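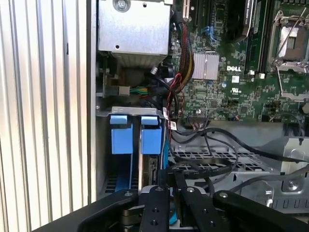 February, past eleven at night

Day whatever of trying to get the old Dell to give up my novel. I wrote 775 pages on that machine over one long winter, and I have told people for years that it was lost to history, a line that always got me a sympathetic drink. Now I've gone and opened the case and ruined it.

The side panel fought me. I own a Stillell screwdriver set with 60 bits, and the one I needed was the one I used last summer to stir paint. After that it was quiet work, and I got distracted by how neat it all is in there. My desk has never looked that organized. My chapters certainly didn't.

Called the recovery place in Grastitz this afternoon. They want 300 dollars to look at the drive, and looking is all that covers. I did the math on what the book earned me (nothing) and said I'd think about it.

I remember the opening well enough. A man gets off a train at a town called Courtois and has feelings for 4000 words. There's a dog later on, I think.

Left the panel off for the night. Need to buy milk.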